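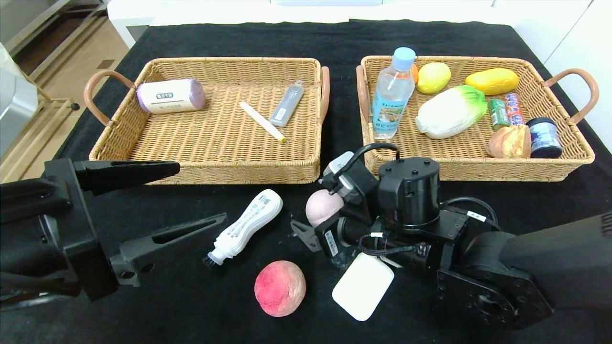 Products | Bench Kits | Service | Downloads | Contact

Ganstead Two-Arm Tabletop Kit

Last updated: 2023-05-24

The Ganstead kit is a pair of small black arms with two-finger grippers, sold for sorting and put-away work on a table. It is meant for labs, training rooms and small shops that want to find out which chores a machine can take on now and which ones still need a person.

What it does well

Sorting into open containers is the strongest use. Low-sided trays and baskets work best, with the loose items on a plain, dark cloth in front. A common setup is toiletries in one basket and food in the other. Play food is fine for this. A toy peach is a fair test of a round object, and it can be dropped all day without making a mess.

Bottles lying on their sides, bars of soap and small cans are all reasonable jobs. So are slim cases, if they are not pressed against a basket wall.

What it does slowly or badly

Crowded baskets are the main trouble. Once one is nearly full, the arm has to find a gap, and it will often push something over on the way in. Thin sticks and pens are hard to pick up from cloth. Baskets with handles need extra clearance at the ends - the forearm can catch on them.

It does not fold laundry, wash dishes or open jars. We get asked about all three. Elif Naz Çetinkaya in our test room tried towels for most of a winter, and we do not offer towel folding as a feature.

Can it replace a worker at a packing table? No. On our standard sorting test it takes 188 seconds to clear 14 items, with 2 items on average needing a second try. A person does it much faster. The kit makes sense where speed matters less, or where the point is to record the work and improve on it.

In the box

Two arms with grippers
Table clamps and power supply
Cable set
Okine control software, one license
Printed setup guide

Baskets, cloth and test objects are not included.

Ordering and support

Kits ship in seven working days. Replacement gripper fingers are stocked and can be ordered singly. The longer finger set is due in June and will fit all current arms.

For a quote, write to Fadime Oral in sales. For setup questions, ask for Dexter Sarmiento - please have your serial number ready.

We use cookies to remember your region and cart. Accept | Settings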